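铁箱里的积木，和一个不肯换箱子的人

吉内特·布维耶（Ginette Bouvier）见面第一句话是让我把咖啡放远一点。桌上摊着她正在上蜡的木条，她说蜡不怕咖啡，怕的是记者的袖子。

她的作坊叫Fulla，在一条单行道的尽头，楼下是修自行车的，楼上是一位练大提琴的邻居，水平据她形容“稳定”。作坊做一样东西：长条积木。没有拱门，没有三角屋顶，没有小人，没有轮子。客人推门进来，常常绕一圈，礼貌地问别的款式在哪里。

“我就指给他们看另一种颜色。”她说。

这套积木叫Quintana，一盒四十根，长短粗细都一样，只分橙红和深绿。我问她为什么是这两种颜色，以为能听到一段关于童年或者森林的话。她想了想，说当年隔壁的油漆店关门清仓，剩下的就是这两种。后来漆用完了，她又花了大半年找人照原样调出来，花的钱够买一整墙别的颜色。

“橙红的那种最难调。多一点黄就像交通锥，少一点就像肝。”

布维耶以前给家具厂画图纸，画了十五年抽屉。她对抽屉没有怨言，只是有一天发现自己走进别人家，会先拉开人家的抽屉看滑轨。她丈夫劝她换个行当，主要是为了还能被人请去吃饭。离职以后她先做过一阵鸟屋，卖出去两个，其中一个是她姐姐买的。鸟没有表态。

长条积木是做鸟屋剩下的料裁出来的。起初堆在窗台上，来取自行车的孩子看见了，坐下就玩，家长在楼下喊了三遍。她记下的倒不是孩子多高兴，而是那孩子从头到尾没有往上垒，只在地上摆，一根接一根，摆成一条拐来拐去的路，拐到门口，被进来的人踢散，再摆。

“大人拿到积木都要盖楼，”她说，“盖楼是大人的毛病。”

这句话她显然说过很多次，说完自己先去拿蜡布了。

作坊的合伙人是德丽塔·克拉斯尼奇（Drita Krasniqi），管账、管发货，也管布维耶不想接的电话。我去的那天上午，她坐在一张折叠桌后面贴运单，桌子的一条腿用一根深绿的积木垫着。我说这倒是个不错的用途。她说那是次品，漆面上有个泡，布维耶不准卖，她也不准扔，两个人各退一步，就成了桌腿。

克拉斯尼奇谈起定价来比布维耶痛快得多。一盒六十八欧元，她知道贵，也知道网上有人说“六十八欧元买一捆筷子”。她把那条评论打印出来贴在厕所里。

“写得挺好的，”她说，“就是筷子没有这么粗。”

去年她们卖了四千盒，我以为这是个值得庆祝的数字，克拉斯尼奇给我算了一遍木料、漆、房租和退货，算到一半我就把笔放下了。退货的理由里，排在第一位的是“以为有更多形状”。产品页上写着只有一种形状，写了两遍，第二遍是加粗的。

我问有没有想过出第三种颜色。两个人同时抬头，这是整个上午她们唯一一次动作一致。布维耶说没有。克拉斯尼奇说蓝色的样品在柜子里，已经放了两年。布维耶说那不叫蓝色。话题到此为止，楼上的大提琴很识趣地响了起来。

她们也有过正经的扩张机会。一家叫Urby的连锁店来谈过，想把积木放进收银台旁边的架子上，条件是改成小袋装，一袋六根。布维耶不反对六根，她反对的是袋子。谈判在她的描述里持续了一个夏天，在克拉斯尼奇的描述里持续了一顿午饭。最后对方寄来一封信，措辞客气，祝她们在“长条领域”继续发展。

“六根其实够了，”布维耶说，“你给一个人四十根，他会先数；给他六根，他马上就动手。”

她说着就把手边的几根推给我。我自认是个有主见的成年人，当场盖了一座楼，三层，倒了。她没有评论，只把其中一根捡起来对着窗户看有没有磕坏。

说到磕坏，就得说到箱子。我来之前听人提过，Fulla作坊最有名的东西不是积木，是一只铁箱。布维耶不承认它有名，但承认它比她难搬。

箱子是从旧货市场买来的，灰色，金属的，四壁往外斜，摊主说原先是Dameck洗衣房里的东西，她没去核实。她喜欢它的原因很实际：积木扔进去声音大。一根有暗伤的木条砸在铁皮上，响声是闷的，好的那根是脆的。她靠这个挑次品，挑得比眼睛快。克拉斯尼奇说她也靠这个判断布维耶的心情，方法差不多。

来过的客人多半会建议她换一只新的。箱底全是划痕和污迹，里侧一面壁上的亮层已经起了皮，往下剥得参差不齐。有位顾客好心，寄来一只带盖子的藤编筐，附了卡片。筐现在装着她们的雨伞。

“新箱子有什么不好？”我问。

“太安静。”

我又问，那些划痕会不会刮坏漆面。她说会，所以每根积木出箱以后都要再上一遍蜡，等于多一道工序。克拉斯尼奇在折叠桌后面补充，多出来的这道工序一年花多少钱，她手上有数字，如果我感兴趣。布维耶说他不感兴趣。

我其实有一点感兴趣。

箱底靠前的地方有两个小圆孔，我问是做什么用的。她说买来就有，她猜是排水。克拉斯尼奇猜是上螺丝。她们为此争过一次，谁也没有去问摊主，我看是都不想知道答案。

布维耶有个习惯，不管谁来，不管来谈什么，走之前都会看一眼箱子里的积木落成了什么样。她不承认这是占卜。有时候两根搭在一起，有时候一根独自横在角上，她看完点点头，像看完一份天气预报，然后去关灯。我问她六月那次Urby的人走的时候是什么样子。

“全是绿的朝上，”她说，“我就知道谈不成。”

克拉斯尼奇说那天箱子里本来就只有绿的。 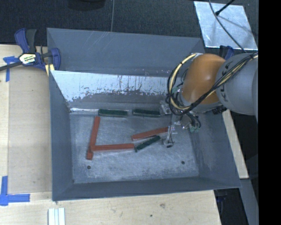 几个附带的问题

采访结束后，我又通过邮件补问了几件事。回信是两个人轮流写的，很容易分辨，布维耶不用标点。

问到积木怎么保养，回信说用干布擦，别泡水，别放暖气片上。有位顾客把整盒放进了洗碗机，来信询问保修，克拉斯尼奇回复了一页半，她说这是她职业生涯里最克制的一页半。

问到适合几岁的孩子，布维耶写的是“能自己坐住的就行大人也行大人比较慢”。

问到丢了一根怎么办，可以单买，写信说明颜色即可。她们不问是怎么丢的，不过大多数人会主动交代，最常见的答案是沙发，其次是狗。

至于那个柜子里的蓝色样品，我也问了。克拉斯尼奇回信说可以寄一根给我看看。第二封邮件隔了十分钟到，没有标点，说不寄。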